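Skirnance: Fan FAQ

Updated October 2023

We get the same emails every week so, answers. If yours isn't on here use the contact form, not the comments.

When is the new album out?
June. No exact day yet. It's called Plutatthorpe and it has 11 tracks on the regular version, two more on the vinyl. The single, "Vasiliu", is out now everywhere you stream.

Is there a video for "Vasiliu"?
Yes. Went up the same day as the song. Runs a bit longer than the audio becuase of the intro, which won't be released separately. Sorry, we asked.

Who sings the second verse?
Astik. Same Astik who opened the spring shows. Not a permanent member, just on this song and one other on the album.

Are the old demos coming back?
Some of them. The early ones got pulled when the first label folded and the rights took forever. Five are cleared. They'll go up one at a time, no schedule, follow the mailing list.
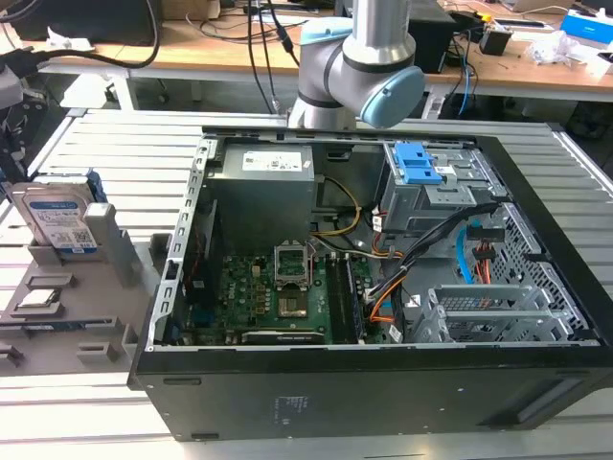
Will the demos be remastered?
Lightly. Levels and some hiss taken off, nothing re-sung. If you liked how rough they were you'll be fine.

How do presale codes work?
Mailing list members get a code by email the night before. One code, 2 tickets. Codes are not transferable and they die when general sale starts. Check spam first, then write to us.

How big are the rooms on this tour?
Small. The smallest holds 436, the biggest 1221. Everything is standing except the balcony at the big one. No plans to move up to larger places, the band wants it this way.

Are shows all ages?
Depends on the venue. Most are 16 and up with an adult. Look at the ticket page for your city, we can't change the rules for you.

Can I bring a camera?
Phones ok. Anything with a detachable lens needs a photo pass, and those go through the press address only.

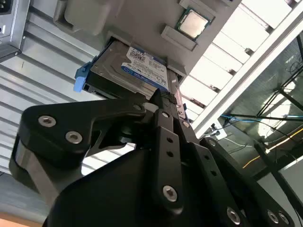 2 min read

What about signed vinyl?
There were 77 copies. Gone. No second batch, and please don't pay what people are asking for them on resale sites. The unsigned pressing is the same record, same sleeve.

My shirt came in the wrong size.
Send a photo of the label and your order number. We swap it, you don't pay shipping. Takes two to three weeks, longer when they're on tour.

Can I use a song in my own video?
Short clips on social, go ahead. Anything paid or monetized, ask first. Covers are always fine, send us the link, they do get watched.

Do they read fan mail?
Yes but slowly. No packages please, letters only. Food gets thrown out at the mail room, dont send food.

Will there be a live album?
Not this year. A few of the spring shows were recorded and nothing is decided about them.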